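Chapter 4
What Goes in the Bin?

I used to empty my bedroom bin without looking, tie the bag and march it downstairs. Then one August I kept everything I threw away for 14 days, spread it over the kitchen floor at Jostlow Road and had a good poke through it. More than half was drinks packaging - cartons and cans, mostly! 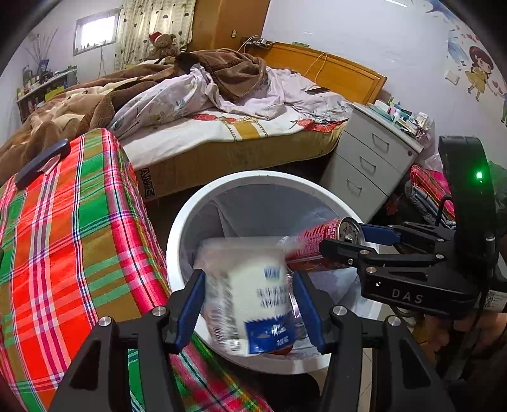 Figure 4.1 A milk carton and a drinks can over a lined bedroom bin.

Two drinks, one bag, and yet they're made of quite different stuff. A can is metal all the way through. A milk carton is mainly paperboard with a thin plastic lining, and that makes it fiddlier to recycle (we'll pull one apart in Activity 7).

Before you read on, have a look in the bin nearest to you. Jot down what's in it and what you think each thing is made of. Keep your list handy - we'll need it for the sorting table.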